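Section 4: Trying the fingers on soft stuff

By now you should have the handle charged, the housing screws snugged up and the Leka logging app talking to your laptop. If the app still shows a grey dot beside the gripper name, go back to Section 3, because none of what follows will record properly and you'll be cranky about it later (I certainly was).

I like to start people on clothes. Blocks and mugs are easy and they flatter every finger set you own, whereas a jumper will tell you in a couple of minutes whether your finger gap is set right. My own comparison was between the stock Skarorton fingers and the slotted yellow ones, and I did the whole lot at home on the bed with whatever was in the wardrobe.

What you'll need

A bed or a big table you can get at from at least two sides
Four or five garments of different weights – denim, fleece, something thin and slippery if you've got it
The 2.5 mm hex key from the Trellix box
A notebook, or the notes field in the app

Setting the finger gap

1. Put the gripper down on its back and let go of the trigger completely.

2. Loosen the finger clamp a quarter turn. No more than that or the finger slides right out of the frame and you'll be fishing around under the furniture for it.

3. Bring the fingers in until they just about touch, then nip the clamp up again.

4. Squeeze and release the trigger 12 times. If the fingers have wandered, redo step 3 with a bit more muscle.

Note: I run a slightly wider gap for fleece. The pile gets caught at the tips otherwise and the app logs it as a grasp when all you've really done is tickle it. 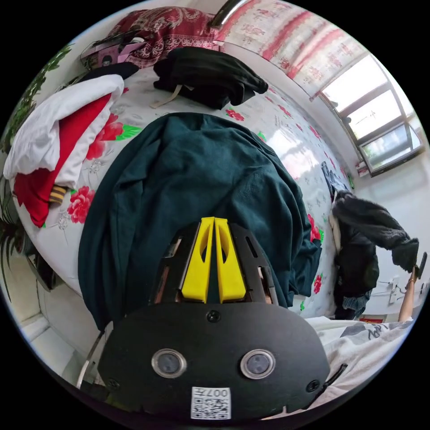 5. Hold the gripper so the fingers point straight at the fabric and come in slowly. Everybody rushes this bit. Give it a slow count of two from hand height to the cloth.

6. Close on a fold, never on a flat patch. If the garment is lying dead flat, scrunch it with your other hand first and start the recording again.

7. Lift to elbow height, hold, lower, release. Press the side button to end the take.

Caution: keep your free hand well clear of the finger tips while the trigger is moving. They don't look like much but they'll give you a proper pinch!

Caution: don't wipe the lenses with the garment you're testing, however handy it is. Lint on the glass gave me a whole afternoon of foggy takes. Use the little cloth in the box.

Comparing two finger sets

8. Do nine takes per garment with the first set, swap over, and do nine with the second. Same garments, same order.

9. Name each batch with the finger set and the fabric, something like "slotted denim". I left mine as the default numbers once and ended up with 891 files I couldn't tell apart.

10. Once both sets are done, open Compare in the app and sort by slip. Ignore the overall score for now – it counts speed, and you'll be quicker on the second set just from practice.
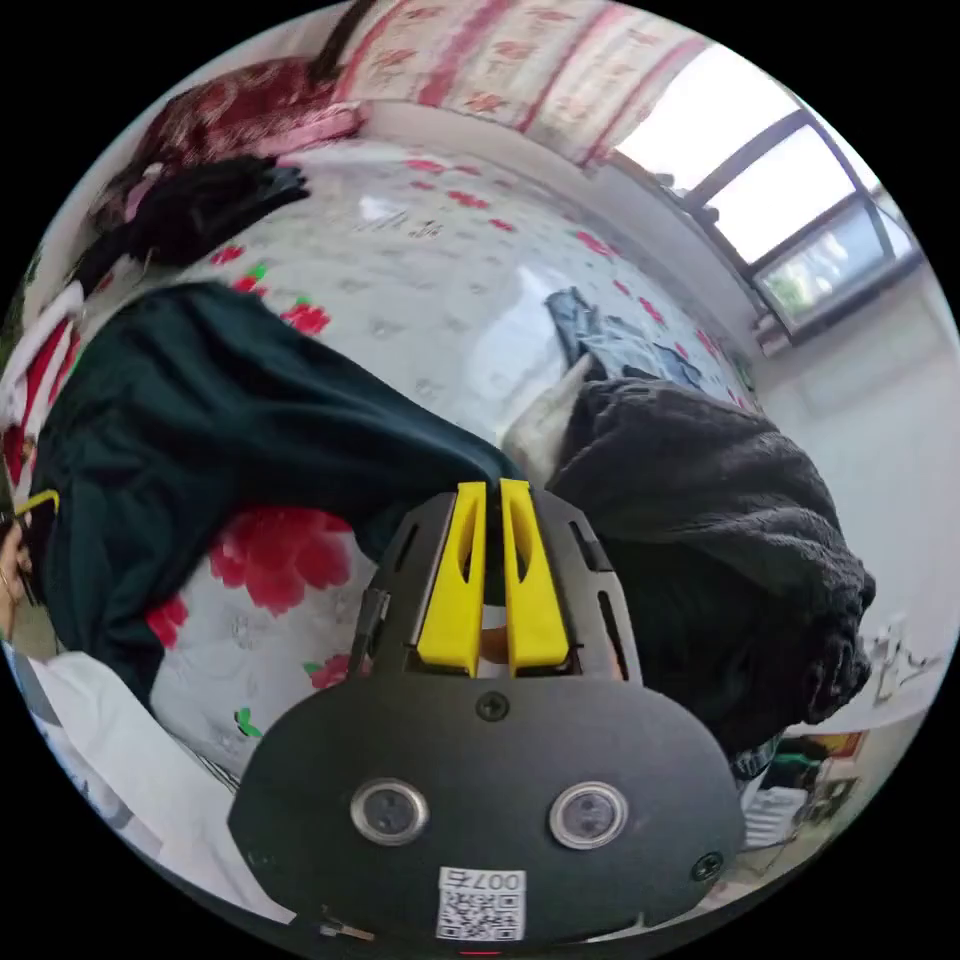
Written by the set-up guide author, Wundosgate
Hardware trials and user guides

If the slip numbers come out nearly the same for both sets, try the heaviest thing you own before you call it a draw. My two were neck and neck on thin cotton, and then denim split them straight away, with the slotted fingers well in front. Your fabrics might say otherwise, so go with your own numbers over mine.

11. Export the batch and check the file count matches your notes before you clear the handle's memory.

12. Loosen the clamp a touch for storage. The finger pads keep their shape better that way.

Cleaning and recharging are in Section 5.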